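Home > Community Help > Parties and Events > Flowers and Centerpieces

Fake flowers for a spring luncheon - how far ahead can I put the arrangements together, and how do I keep them from looking cheap?

Posted by Eun-ji Ha, Mar 8, 2023

Hi all! I got talked into doing the tables for my aunt's retirement lunch in April and I'm in a bit over my head. She has terrible allergies so real flowers are out, and I've never worked with artificial ones before (unless you count the ivy I stapled over my desk in college). The lunch is at the Ballevico, that old banquet room downtown with the green carpet, and we can get in to set up 2 hours before people arrive. My flower budget is $200 and I'd love to not go over it.

What I want to know is whether I can build everything a few weeks ahead and store it, or does it all get squashed and sad? Also the stems I've bought so far came folded up in a box and they look very... folded. My aunt likes blues and dark reds, if that matters. And I keep reading about floral foam and I have no idea if I need the wet kind or the dry kind. Thanks in advance, I'm a worrier!

Ah-rin Ahn replied:

You can absolutely do it ahead! I did my sister's wedding shower this way and had mine finished nearly a month early. They lived on top of the wardrobe in the spare room with an old bed sheet over them, and they only needed a quick fluff.

First thing, get the dry foam. The wet kind is made to soak up water for real stems and it crumbles all over the place if you jab wires into it. Dry foam is firmer. Cut it a little bigger than the opening of your vase and wedge it in, and if the vase wobbles, drop some pebbles in the bottom before the foam goes in. I use the kind that comes in bricks and saw it up with a bread knife (my husband would like it on record that it was the good bread knife).

For the folded look, steam. Hold the bloom a good distance from a garment steamer or a kettle and open the petals up with your fingers while they're warm. Please try it on one flower you don't care about, some of the cheaper ones go limp or the glue lets go. A hair dryer on low is safer if you're nervous. Leaves take a bit more bending than you'd think. Most of them have a wire up the back, so give them a curve and turn a few of them so you're seeing the underside. Real leaves don't all face front.

And before you cut anything, lay it all out flat on a table and shuffle it around until you like the mix. I do this every time, and it has saved me from a lot of bad color ideas. Blues and dark reds will be lovely together, by the way. I'd go pale on the blue so the red has something to stand out against. 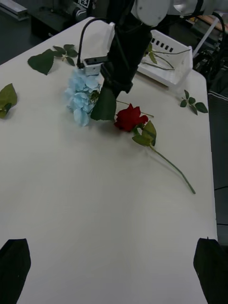
Pale blue hydrangea next to a deep red rose, over a white tabletop.

With hydrangeas you get a lot of flower for your money, so put those in first, low down, pretty much sitting on the rim. Then the roses go in the gaps, a touch higher. Greenery last. If you start with the greenery you'll use it all up by the second vase and be back at the store, ask me how I know. Vary the heights more than feels right. When I first started, mine all came out like little bowling balls.

One more thing on height: keep the whole arrangement either below people's chins or well above their heads. Sit down at your kitchen table with one in front of you and see if you can talk over it. My shower ones were too tall and people kept moving them onto the floor.

Get proper wire cutters too. Don't use your scissors, the stems have steel in them and you'll ruin the blades.

Deok-su Jeon replied:

dry foam. buy from a craft store when they mark down the spring stuff, never pay full price

Omprakash Garg replied:

Agree with most of what Ah-rin says, except I don't care for the bed sheet. I put mine in tall moving boxes with the flaps taped upward, one vase to a box, with a towel around the base. They can go straight from the closet to the car like that. I drove a full set across the state last year and lost one rosebud.

On dust, since your aunt has allergies - go over everything with a soft paintbrush or a cool hair dryer outdoors the day before. Stored silk flowers pick up more dust than you'd expect, and it would be a shame to give her a sneezing fit at her own lunch. Some of them also have a strong smell out of the package, so air them out in the garage early on.

I'd call the Ballevico and ask what size the tables are. I made arrangements for rounds once and walked in to find long ones.

Eun-ji Ha replied:

Thank you all so much, dry foam is on the list! I called and they're rounds, phew. Steamed one rose last night and it came out great, steamed a daisy and it fell off its stem. Sticking with the hair dryer for the rest.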